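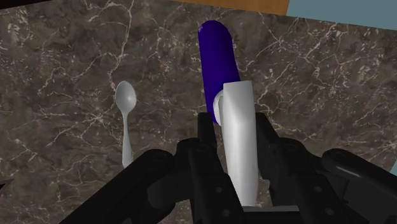
Chapter 4
Setting the Price of a Toy

Bestell is a small toy maker in the town of Skundonlow. In September it plans to release a board game called Kedo, and its owner, Máté Magyar, has to decide what to charge for it. He has ordered a first run of 200 copies. Each copy costs him $18 to make, box and rule book included.

The price on the shelf has to cover more than that $18. The shop keeps a share of every sale. Freight has to be paid, and so does the rent on the storeroom where unsold games sit. Some copies will come back with torn boxes or missing pieces. Whatever is left after all this is Bestell's profit.

Magyar could simply add a fixed amount to his costs. This is called cost-plus pricing, and many small firms use it. It is easy to work out, but it takes no account of what parents are willing to pay or what a similar game costs in the next aisle. Bestell found this out with its earlier game, Pan, which sold slowly until the price was cut.

In this chapter you will learn how to:

work out the unit cost of a product
tell the difference between a markup and a margin
find the number of sales needed to break even
compare cost-plus pricing with pricing based on demand

Key terms: unit cost, markup, margin, break-even point, recommended retail price

Before you start

Choose a toy or game you know well and write down its price at two different stores. Keep your notes, as you will need them in Section 4.2.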